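Chapter 4
A Day Out with Robots

Have you ever watched somebody stack toy blocks and thought it looked easy? Try it with oven gloves on and one eye shut. Now you are getting close to what a robot has to deal with, and that is where this chapter begins!

Every September the robotics workshop at Durkelness opens its doors to the public, and last time 623 people came through on the one Tuesday. There were school parties, retired engineers, and a good many families who had only come in out of the rain. The most popular stop was the Endinlow bench, where small objects were being handled on a blue foam mat, the sort with edges like a jigsaw. The crowd stood three deep and hardly spoke.
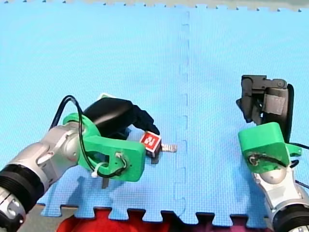 What does it take to pick up something as small as a block? First the robot must know where the block is. Then each joint in the arm has to turn by the right amount, all at once, so that the fingers arrive in the right spot and at the right slant. Then comes the grip. Squeeze too hard and a soft object is crushed; too gently and it slides away. You do all of this before breakfast without a thought, and your hand has had years of practice.

Engineers call the part that does the holding the end effector. A gripper with two fingers is one kind. Suction cups, hooks and magnets are others, and you will meet all of them in section 4.2. The Barrera Hall display next door had 28 different ones laid out on a long table, and visitors were allowed to try them by hand (the magnet won easily, with the younger ones at least). 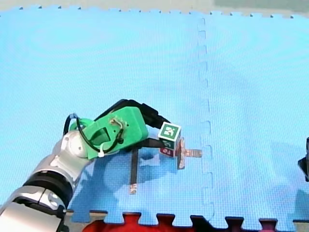

Small objects are a wonderful test. A finger that is a few millimetres out hardly matters when you lift a football, but it matters a great deal with a cube, and more still when other things are close by. The fingers need room to get in and room to get out again. Watch your own thumb next time you take one sugar lump from a full bowl.

Some objects are harder to find than to hold. One answer is a printed pattern called a marker, which a camera can pick out and use to work out where an object is and which way it is turned. We shall make our own in the Drerkitz project on page 212, using card, a black pen and plenty of patience.

Before you read on

Put a coin flat on a table and pick it up slowly. Which finger moved first? Did you slide the coin to the edge? Write down every step, however small, and keep your list for section 4.1.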